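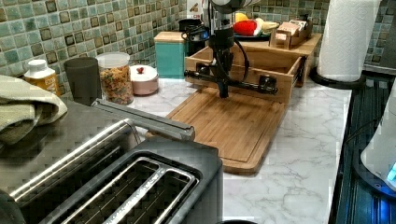 The Dasen Brollik is a small electric brewing kettle for people who'd like to make beer at home and don't have a shed to do it in, and I've been living with one since March. I should say at the start that I'm very fond of it, so if you want a cranky review you may need to look elsewhere! Space was my big worry. A kitchen bench fills up by itself, and by the time you've allowed for a two-slot toaster, a tea towel, the vitamins and a glass jar of coloured cereal rings, you start to wonder where a brewery is meant to go. The Brollik takes up a bit less bench than a big stockpot, though it's a good deal taller, and I'd measure under your overhead cupboards before you order. Mine clears them with the lid on. With the lid off and a paddle in my hand it's another story, and I slide the whole thing forward on brew day.

Mine cost $700 from Hamel, the homebrew place I've been going to for years, and that included the grain basket, a wort chiller and a bag of fittings that I spent a very happy evening sorting into a muffin tray. You can get cheaper kettles. I had one for a long time, an older style with a dial on the front, and it made perfectly nice beer as long as you stood beside it the whole time and didn't answer the phone.

The heating is where the extra money has gone, I think. It's rated at 2,000 watts, so it runs off an ordinary power point, and it gets up to mash temperature while I'm weighing out the grain and looking for my glasses. After that it holds steady. I check it with my own thermometer out of habit (old habits, I know) and the two have never been far enough apart to bother me. Bringing the full kettle to the boil takes longer, long enough to hang out a load of washing and have a chat over the fence, and I'd put the rangehood on high unless you like your curtains smelling of malt. I rather do.

It holds 25 litres to the brim. I wouldn't go anywhere near the brim. My first batch was a brown ale, a recipe I've made so often I don't write it down any more, and I got cocky about the volume and had a boil-over down the front and into the cutlery drawer. Leave a good hand's width at the top and you'll be right.

Cleaning is better than I expected and still not fun. The basket lifts out and hooks on the rim to drain, and it's a lovely solid hook too, but a wet basket of grain is heavy and the handle is thinner than I'd like. I wrap a cloth around it. The tap comes apart without tools. The filter plate underneath has a silicone seal that pops out of its groove if you so much as look at it, and I've already bought a spare.

The app is called Plisia and I've gone off it. It sends a message when the mash is done, which is handy if you're out in the garden, and then it sends up to 400 more, or that's how it feels, about recipes and badges and what other people are brewing. You can turn most of that off in the settings, under Community of all places. The buttons on the kettle do everything the app does apart from saving recipes.

One more grumble, and it's the power cord, which is short. You're not supposed to run it from an extension lead, so your spot on the bench is chosen for you by wherever the power point happens to be.

I've got a wheat beer in the fermenter at the moment and a stout planned after that, if I can find somewhere to put the bottles.

Posted October 1, 2023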